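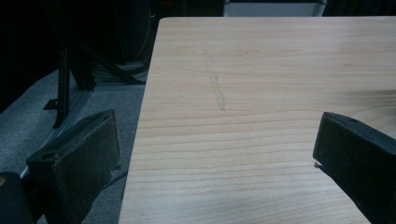
Fig. 1. Gripper fingers at the wooden board, with the grey mark ahead of them.

Course handout: Visit to the Zastum demonstration room
March 10, 2026

Please read these notes before you write your visit report. They follow the order of the demonstration, and I have added some remarks from my own notebook.

1. What was demonstrated
Zastum showed us the hand-held gripper, which is used to record how a person does a task. The operator holds the tool and works directly on the object. The recordings are later used to train an arm. At Zastum the arm is called Roy and it was not running during our visit, so you should not write about its performance.

2. The surface task
The task was wiping a mark from a board. In Fig. 1 the mark is a narrow smear that looks like pencil, and it lies across the grain. Notice that it is soft at the borders and not equally dark along its length. For a person this is no difficulty. For a program that must decide where the mark ends, it is a real question, and the grain lines are also darker than the wood around them.

3. Numbers given to us
Recordings in the wiping set: 977
Recordings removed after checking: 19
Time allowed for one recording: 20 seconds
Recordings planned for the second set, in July: 300
The second set will be made at the Pradby site with other boards.

4. Points from the discussion
One student asked if force is measured. The answer was that this tool records the movement and the opening of the fingers, but not the force. Think about what is lost when the task is wiping.
Another question was about the edge of the board. A finger can be beside the board or over it, and from the tool's own camera the height is hard to judge. Compare the two fingers in Fig. 1.

5. For your report
Write two pages. Explain the task in your own words, then choose one difficulty from section 2 or 4 and propose how to test it. Use the numbers above if you need them. Sketches by hand are accepted.

Related items
Handout: Reading a recording log
Handout: Contact and friction, short introduction
Nundix open day, notes for students
Report template and grading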